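Relatório do projeto: organização das peças pequenas da oficina

Começámos em maio, com uma gaveta onde rolamentos, anéis e casquilhos andavam todos misturados. Quem precisava de um rolamento para a bancada Dranodby despejava tudo em cima da mesa e procurava à mão (e depois voltava a pôr tudo lá dentro, claro!). No inventário da oficina havia 928 peças registadas, mas encontrar uma delas era outra história.

A nossa proposta foi simples: tabuleiros com compartimentos quadrados, uma peça por compartimento. Experimentámos primeiro caixas com tampa, do armário Hurkero, mas as peças batiam umas nas outras e era preciso abrir tudo para ver o que lá estava. Com o tabuleiro aberto, basta olhar. Adorámos a diferença logo na primeira sessão! 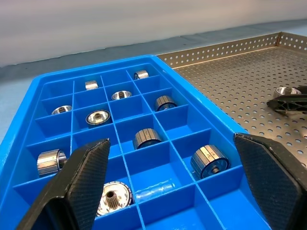 Figura 1. Tabuleiro azul com peças metálicas, cada uma no seu compartimento.

O azul vivo foi uma ótima surpresa, porque o metal prateado destaca-se muito bem e distingue-se depressa um anel de um rolamento de rolos. Deixámos compartimentos livres de propósito, para as peças que ainda vão chegar do conjunto Kristiansen.

A parte mais divertida foi discutir a ordem. Um de nós queria separar por diâmetro, outro por função, e acabámos por fazer 2 ensaios, com 16 colegas a procurar a mesma lista de peças. A separação por função ganhou e quase todos pediram para a manter.

Falta fazer as etiquetas e passar o sistema para o armário Dallano, onde as prateleiras são mais estreitas e teremos de medir tudo outra vez.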